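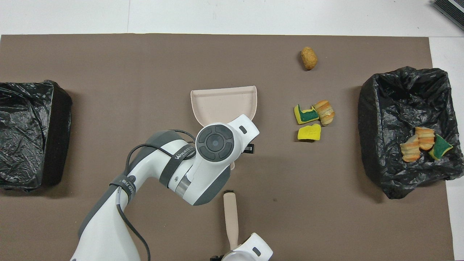 Item 4, table clearing and waste. Leandro Calvo reported on the benches at Mondport since the March meeting. Crumbs and bits of sponge are still being brushed onto the floor at the end of the day, and he asked that the dustpan be used every time. The set-up is a brown mat over the white table top with a black bin on either side, both lined with black bags -- the bags should be folded well over the rim so they do not slip. Sponge and food scraps may share a bin for now. Agreed.

Item 5, supplies. Bundgaard has quoted for 500 liners. Price to be checked against Surkoner before ordering. LC to do by 4th April.

Item 6, mats. Two are worn at the corners. Replacement held over until the new budget is known.

Meeting closed at 16.35.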